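Ticket 1458
Project: Skelden kitchen bench
Subject: Drops ice when moving it to the small bowl
Status: Open
Priority: Normal

Opened 9:40
Task is "put some ice in the green bowl." Arm reaches the pink bowl fine, closes, lifts, and loses the cube halfway over. Lemon slices went well all morning, so I don't suspect calibration.

Update 10:15
Lowered travel speed to 70 percent. Better! Still slips on the bigger cubes. Grip force was at the Gukitz default, which is tuned for dry plastic and wood.

Update 11:30
Swapped in the softer finger pads from the Zevwood kit and ran 63 attempts. Only 12 drops, and most of those came late in the run, when the ice had started to melt. I'm really pleased with this. In January we couldn't get a single cube across, and now it looks almost like somebody fixing a drink.

Update 1:05
Reset the table with fresh ice and left the cutting board, knife, spoon and lime out so the planner has to work around a normal amount of kitchen stuff. Same layout for the next run, please.

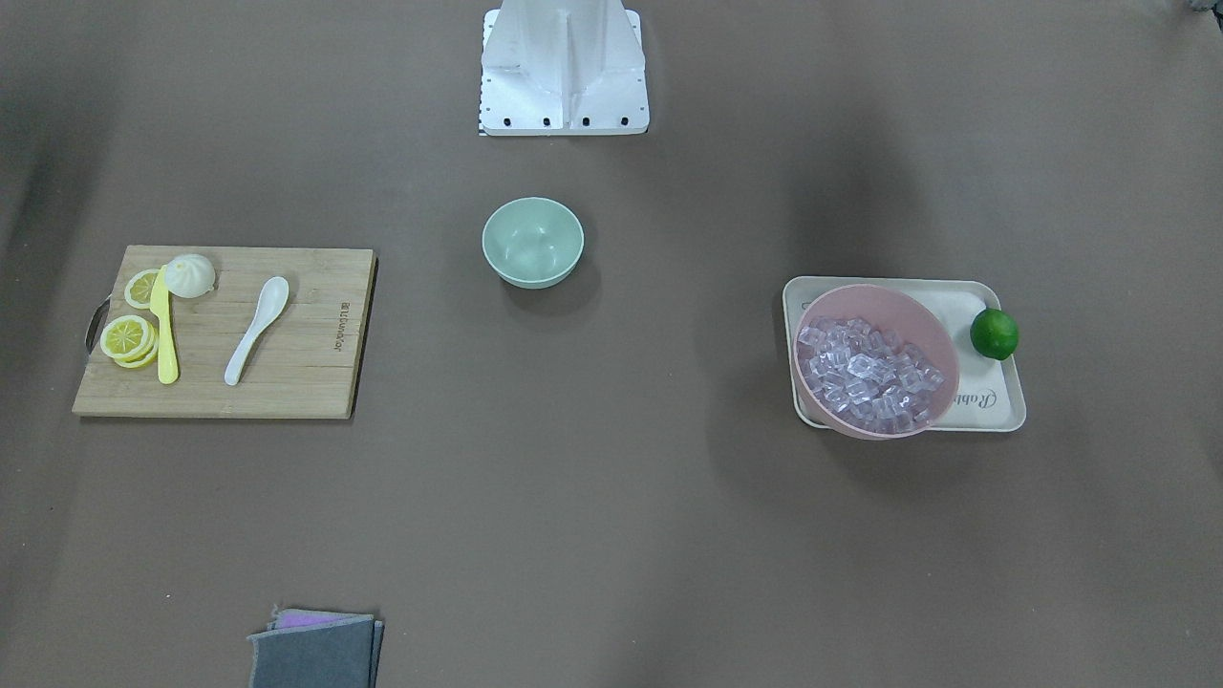

Sang: Nice numbers, but I'd hold off on calling it a chore the arm can do. At my house the ice is stuck together in one lump and somebody has to whack it first. Can we add clumped ice to the test?

Reply 1:20
Yes, great idea. Adding clumped ice as a second case under this ticket. Keeping the soft pads on and speed at 70 until both cases have been run.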